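About Kornent

Kornent is an independent guide to restaurants, cafés and food counters in Florncombe and the towns along the Toltar road. It is published by Seppälä Media and edited by Teemu Koivisto. The guide appears online throughout the year and in a printed edition each March.

Our Work

The guide carries 900 current listings. Each listing gives the address, opening hours, price range, type of cooking and access details of the establishment, together with a short written review. Longer reviews are published on the website every week and remain available in the archive after a restaurant has closed or changed hands.

Coverage extends to places of every size. Hotel dining rooms, bakeries with a few seats, noodle shops, lunch counters and market stalls are all eligible for inclusion, provided that they serve the public at regular hours and hold a current food service license. Private clubs and catering businesses without a public dining area are not covered.

The Toltar road section was added to the guide at the request of readers in the outlying towns. It is organized by town from north to south and includes a separate index of kitchens that serve after nine in the evening.

How Reviews Are Prepared

Every full review is based on at least two visits, made on different days of the week and, where the restaurant serves both, at lunch and at dinner. Reviewers book under a name other than their own, pay the full bill and do not identify themselves to staff. Kornent reimburses the cost of the meal from its editorial budget.

Reviewers are asked to order from across the menu, including one dish without meat or fish. Drafts are read by a second editor, who checks prices and dish names against the current menu. The restaurant is contacted only after the second visit, and only to confirm factual details.

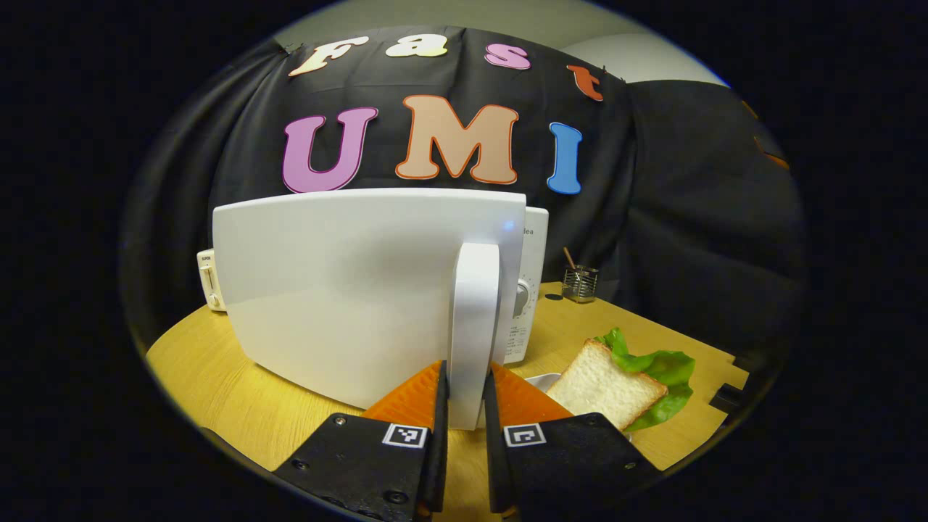 May a restaurant pay to be included in the guide?

Listings are free of charge and cannot be bought, upgraded or moved to a higher position. Advertising is sold by a separate department of Seppälä Media and is labeled as such wherever it appears.

Ratings

Kornent does not award stars. A review closes with one of four recommendations: Visit, Visit for Lunch, Visit if Nearby, or Listed. The last of these indicates that the establishment meets the requirements for inclusion and that a full review has not yet been completed. Recommendations are reconsidered when a head chef leaves, when a menu is substantially changed, or when readers report a marked difference from the published account.

The Printed Edition

The printed edition contains the complete listings, an index by type of cooking and a fold-out map of central Florncombe. The most recent edition was issued in 2,000 copies and is stocked by bookshops, the railway station kiosk and the public library. Copies may also be ordered from the editorial office. Trade orders should be placed before the end of February.

Corrections and Complaints

Errors of fact are corrected online, with a note at the foot of the entry stating what has been changed. Restaurant owners who disagree with a review may submit a written reply of up to 60 words, which will be published beneath the review without alteration, subject to legal advice. Requests to remove a review are not granted while the establishment remains open under the same ownership.

Suggestions from Readers

Readers are invited to suggest establishments that do not yet appear in the guide. Suggestions should include the name of the establishment, the street and the date of the reader's last visit. The editorial office cannot reply to each letter individually, and anonymous reports are not used as a basis for published reviews.

Correspondence should be addressed to the Editor, Kornent, at the Florncombe office of Seppälä Media.

Page last revised: 2025-10-18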